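Skosileo Block Set: User Guide
Section 3. Preparing the table and marking the square

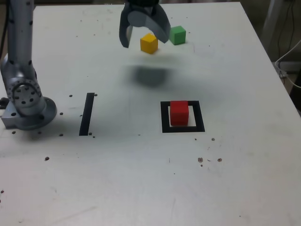 Moira Elphick, Technical Author, Brilivby
Last revised Tuesday, September 4, 2018

Use this section to prepare a table for the Skosileo cubes and to put down the tape. It applies to the three-cube set (red, yellow and green). If you have the Famen extension pack, read this section first and then go to Section 5.

3.1 What you need

The three cubes from the tray
The roll of black tape
The card template from the lid of the box
A pencil with a soft lead
A ruler or straight edge
Scissors
A soft brush and two dry cloths
A bowl of warm water with a little washing-up liquid

The tape supplied is matt. Shiny electrical tape can be used if the roll runs out, but it stretches as it is pulled and the corners tend to creep. Replacement rolls are sold under the Ongart name and are the same width as the original.

3.2 Choosing a table

Any flat, firm top will do. A white or pale one is best, as the black outline shows up clearly and all three colours are easy to pick out. Leave at least 800 mm of depth if you can. A smaller top can be used with the short layout in Section 4.

Old tables are fine. Scratches, scuffs and smudges like those in the photograph do not affect the cubes. Raised damage does: a lifted edge, a blob of dried glue or a dent with a lip will tip a cube or stop it sliding. Run the flat of your hand over the part you mean to use. Anything you can feel should be dealt with before you go on.

CAUTION: Do not use the cubes on a polished or waxed top that you care about. The tape may lift the finish when it is removed.

3.3 Cleaning the surface

1. Take the cubes off the table and put them back in the tray.
2. Brush loose bits towards one edge and catch them in your hand or a dustpan. Do not blow them off.
3. Wring out a cloth in the warm water and wipe the top from the far side towards you.
4. Dry it with the second cloth.
5. Wait 12 minutes before putting down any tape.

NOTE: Small dark specks will come back during normal use, and brown debris often gathers just outside the square, as it has to the lower right of the outline in the photograph. Brush it away between sessions. There is no need to wash the table each time.

CAUTION: Do not use furniture spray. Tape will not hold on it, and the cubes pick up a film that is hard to get off.

3.4 Marking the square

The square is the target area for the cubes. It should sit well in from the edges of the table.

1. Lay the card template on the table where you want the square to be.
2. Hold it still with one hand and draw lightly round it with the pencil. Lift the card away.
3. Cut four strips of black tape, each a little longer than the side of the square.
4. Put down the first strip with its inner edge on the pencil line. Start at one end and smooth it along with a finger. Do not pull it tight.
5. Put down the strip opposite, then the remaining two, letting the ends overlap at the corners.
6. Trim the overlaps with scissors, or leave them. If you trim, lift the end of the strip clear of the table before you cut.
7. Press all four corners down firmly with your thumb.
8. Rub out any pencil that still shows.

NOTE: The square does not have to be lined up with the edge of the table. What matters is that the sides are straight and the corners meet.

CAUTION: Never trim tape with a knife on the table top. The cut goes through to the surface and the next strip will lift along it.

3.5 The single strip

A separate strip of tape goes to one side of the square, standing on its own. It is a marker only and nothing has to fit inside it.

1. Cut one strip 80 mm long.
2. Place it to the left of the square, seen from where you stand, with a clear gap between the two.
3. Smooth it down from the middle outwards.

A slight tilt makes no difference. If the strip has been put down badly askew, peel it up and cut a new one, as used tape rarely sticks properly a second time.

3.6 Setting out the cubes

The photograph at the start of this section shows red placed in the square, with yellow and green outside it. Other starting layouts are listed in Section 4.

1. Wipe each cube with a dry cloth, all six faces.
2. Stand the red cube inside the outline. It may be anywhere in the square so long as it is not resting on the tape. In the photograph it is towards the upper left.
3. Place the yellow cube outside the square, farther back on the table.
4. Place the green cube near the yellow one, slightly farther back and to its right.
5. Check that every cube is sitting flat. If one rocks, lift it and look for grit underneath.

NOTE: Shadows can make the far cubes harder to tell apart, mainly late in the day. Move a lamp before you move the cubes – once the layout has shifted it is slow to put back.

3.7 Looking after the tape

Check the corners at the start of each week. A corner that has begun to curl can be pressed back once. After that, replace the whole strip, not just the end of it.

To take the tape up, lift one end with a fingernail and peel it back low over itself, slowly. Warm it with your palm if it resists. Any stickiness left behind will come off with the washing-up water and some rubbing. Dry the area fully before marking out again.

Tables in daily use should have the outline renewed every March, along with the yearly check of the cubes described in Section 7.

3.8 Putting away

1. Return the cubes to the tray, one to each slot. The slots are all the same size and the order does not matter.
2. Roll up the spare tape and press the free end down.
3. Slide the card template into the lid, printed side out.
4. Leave the square and the strip on the table.

Keep the box somewhere dry. Do not stack more than 6 kg on the lid.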